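Valetti two-seat sofa in charcoal fabric, my opinion after long use

Posted 2018-01-07 by Kumudini Bepari

I want to write this review because when I was looking for a sofa I could find only very short opinions, like "nice color" or "my cat likes it". This did not help me to decide. So I will write long, and you can skip the parts which are not interesting for you.

We bought the Valetti in April, when we moved to the apartment in Skaltstead. The room is narrow and the door is even more narrow. I measured the door, the hallway and the corner by the stairs, and I sent all this to the shop before I ordered. The lady who answered was Ingrid Pettigrew and she was very patient with me. She told me that the back comes off with four bolts and the arms stay on, so the number I should compare is the depth without the back. On the product page this number is missing. If you live in an old building, please ask for it.

Delivery

Two men brought it in one piece of cardboard and one big plastic bag. They did not want to take the back off by themselves, they said it is not in the service. I had paid for delivery to the room, so I was a little angry. In the end my neighbor Eirlys Mathias came with her own wrench and we did it in the hallway. The bolts are good quality and the holes met each other without fighting. The paper with instructions shows a different model, with wooden feet, and you have to guess which steps are for you.

There was a smell in the first days. It was like a new car. I opened the windows and after two weeks I did not notice it anymore, but my sister noticed it when she visited, so maybe I was only used to it.

Sitting

The seat is firm. In the shop I thought it was too firm and I almost took the Plolska, which is softer and costs less. I am glad that I waited. A friend of mine, Seren Jarman, has the Plolska since two years and you sit now in a kind of valley in the middle, and it is difficult to stand up when you have a cup in the hand. The Valetti became softer only a little, mostly on the side where I sit every evening. I change the seat cushions between left and right every month and now they feel almost the same.

The depth is good for me, and I am not tall. My husband is tall and he says his knees are too high. He puts a folded blanket under himself and then he is content. For lying down it is too short for him and correct for me.

The back cushions are the weaker point. They are nice and upright in the morning, and in the evening they are leaning like tired people. You must beat them from the sides, not from the top. I wrote to the shop about this and they offered me extra filling for free, which I found correct. I did not put it in yet, the zipper is on the lower side and it is very stiff.

The fabric

It is a woven fabric and the color is called charcoal. In the daylight by the window I would call it gray, and in the corner of the room it is almost black. If you order from the small piece of fabric they send, look at it in more than one place in your home and also in the evening with the lamp.

Dust is visible. White hair and bread crumbs also. I use the flat head of the vacuum cleaner, the brush head made the threads a little hairy in one place near the arm. Tea came out with cold water and a white cloth. Red sauce did not come out completely, but you have to know where to look. The maker writes that the fabric survives 4,000 rubs in the test. I asked Mererid Powell, who has repaired furniture all her life, if this is a lot, and she laughed and said I should ask for a heavier fabric next time. So for a family with small children and a dog I would maybe look at another cover. For us two it looks still like new, except on the front edge, where it is a bit shiny. 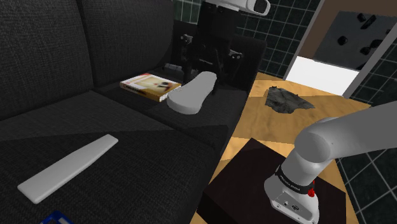
The charcoal fabric with a thick book on the far seat.

Reading and daily life

I read a lot and this was for me the most important test. The arms are rounded on the top, and this is comfortable for the neck but bad for a cup. My first cup fell in the first week. I bought a small side table and I recommend to plan the money for it from the beginning. Heavy books stay where you put them, the seat is flat enough. Small things like a pencil or the remote control go into the seam between the cushions, and from there they go down to the frame. You can reach them if you lift the cushion, there is a cloth at the bottom and nothing disappears forever.

The legs are short. My vacuum cleaner does not go under, so two times a year we push the sofa away from the wall. It is heavy but it slides well if you put felt under the legs. Felt is not in the package.

After some months one leg made a noise. I turned it tight by hand and the noise is gone.

Price and service

I paid 200 more than for the Plolska. At first it was painful for me, now I think it was well spent, because the seat has kept its form. The guarantee is for the frame only and not for the cushions. Please read this part before you sign, it is on the back page in small letters. The shop answers mails in one or two days. On the telephone I waited long each time and the music is always the same.

What I would like them to change: the missing measure on the page, the wrong instructions, and a stronger filling in the back. Also a removable cover for the seats would be a big help, now it can be removed only from the back cushions.

I give four stars from five. I would buy it again, but with the side table in the same order. If somebody has put the extra filling in already, please write in the comments how you opened the zipper.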